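Judite Cordeiro has kept a folder on the Nogueira composting site since the first application notice was stapled to a pole at the end of her road. It is now thick enough that she carries it in a shopping bag.

The site, run by Florkach, takes yard trimmings and food scraps from three towns. Its permit ends in November, and the company has asked the county for 2 more years and the right to run trucks until 6 p.m. Cordeiro lives downwind and has spoken against it at both hearings.

"I don't have a problem with composting," she said. "I have a compost pile. I have a problem with a site that was approved for one size and is working at another."

The original permit allowed 64 truck trips a day. Cordeiro says the limit is in the paperwork but the county has never asked for the gate records.

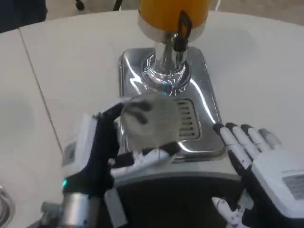 "I asked for them in writing and got a letter back saying the operator holds them," she said. "So I wrote to the operator. They told me to ask the county."

The smell is worst early in the morning, she said, when the air is still and the piles are being turned. She keeps her windows shut until midday in the summer. Her neighbors on Kekamel Lane have complained too, though a few of them work at the site and would like it to stay open.

"I understand that. It's a job close to home," she said. "We still talk. It hasn't come to anything ugly."

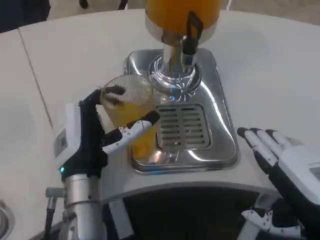
Page last changed: November, 4:15 p.m.

Florkach has offered to move the food scraps under a roof and fit air filters made by Sastden. Cordeiro read the proposal twice and found no date for either.

"It says 'during the extension period.' That could be the last week of it," she said. "If they put the roof up first and then asked for the extra time, I'd listen."
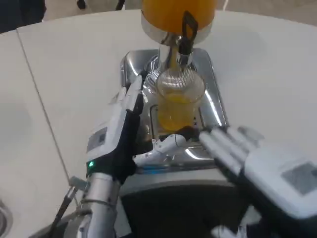

She is also worried about the creek on the east side of the site. After heavy rain the ditch beside the road runs brown, and she wants the water tested below the culvert as well as at the fence, where samples are taken now.

County planning staff have recommended approval with conditions. Cordeiro has asked that the truck limit be one of them, with the gate records posted every month.

"They can say yes to the extension," she said. "I just want somebody to check the numbers — and I don't think that should be me."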